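Arbeitsplatte in der Küche: pflegen, schützen, sinnvoll einräumen

Aktualisiert am 4. Juli 2024

Eine Arbeitsplatte hält lange, wenn sie richtig gereinigt wird und nicht ständig unter Wasser steht. Die meisten Schäden entstehen an den Fugen und rund um die Spüle, selten mitten auf der Fläche.

Tägliche Reinigung
Für den Alltag reichen warmes Wasser, ein Spritzer Spülmittel und ein weiches Tuch. Danach trocken nachwischen, vor allem bei dunklen und glänzenden Oberflächen, auf denen man jeden Kalkrand sieht. Scheuermilch und die raue Seite des Schwamms gehören nicht auf beschichtete Platten. Sie hinterlassen feine Kratzer, in denen sich später Schmutz festsetzt.

Flecken
Kaffee, Tee und Rotwein lassen sich auf Schichtstoff meist mit einem Brei aus Natron und Wasser lösen: 2 Teelöffel Natron, wenig Wasser, kurz einwirken lassen, ohne Druck abwischen. Auf Naturstein vorher an einer verdeckten Stelle testen. Essig und Zitronensäure haben auf Marmor und Kalkstein nichts verloren, auch nicht verdünnt. Kurkuma ist hartnäckig. Auf hellen Platten verblasst der Fleck oft nach einigen Tagen Tageslicht von selbst.

Holz ölen
Geölte Massivholzplatten bekommen bei uns zweimal im Jahr frisches Öl, im März und noch einmal im Herbst. Die Fläche vorher mit feinem Papier in Faserrichtung anschleifen, Staub abnehmen, Öl dünn auftragen und den Überstand nach der Zeit abnehmen, die auf der Dose steht. Für eine Platte von 300 cm Länge kommt man mit einer kleinen Dose gut hin. Ölgetränkte Lappen können sich selbst entzünden. Sie werden ausgebreitet im Freien getrocknet oder in einem geschlossenen Metallbehälter aufbewahrt.

Fugen
Silikon an der Wandleiste und an der Spüle einmal im Jahr kontrollieren. Löst es sich an einer Stelle, sollte die ganze Naht erneuert werden – Flicken halten nicht. Alte Reste vollständig entfernen, die Kanten entfetten, neue Fuge ziehen und glätten. Bis das Silikon durchgehärtet ist, bleibt die Stelle trocken.

Geräte und Abstellflächen
Schwere Geräte stehen am besten hinten, damit vorne Platz zum Schneiden bleibt. Bei Mikrowelle und Minibackofen die Abstände aus der Anleitung einhalten, besonders nach oben und zur Rückwand. Unter dem Wasserkocher sammelt sich gern Feuchtigkeit, deshalb ab und zu anheben und darunter trocken wischen. Was nicht täglich gebraucht wird, kommt in den Schrank.

Mikrowelle hinten, Kleinteile davor:

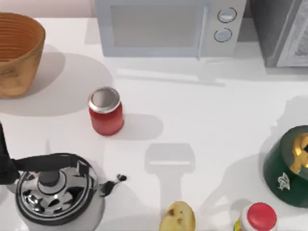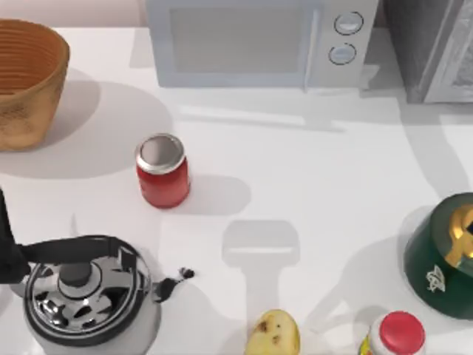
Heiße Töpfe nie direkt abstellen, auch nicht auf Stein. Ein Untersetzer aus Kork oder Holz genügt. Wenn in der Beschichtung doch eine Blase entstanden ist, lässt sie sich selten reparieren. Kleine Abplatzer an der Kante kann man mit Hartwachs im passenden Farbton füllen: erwärmen, etwas zu hoch auftragen, nach dem Erkalten mit dem Kunststoffspachtel abziehen. Den Farbton bei Tageslicht aussuchen und im Zweifel zwei Stangen mischen.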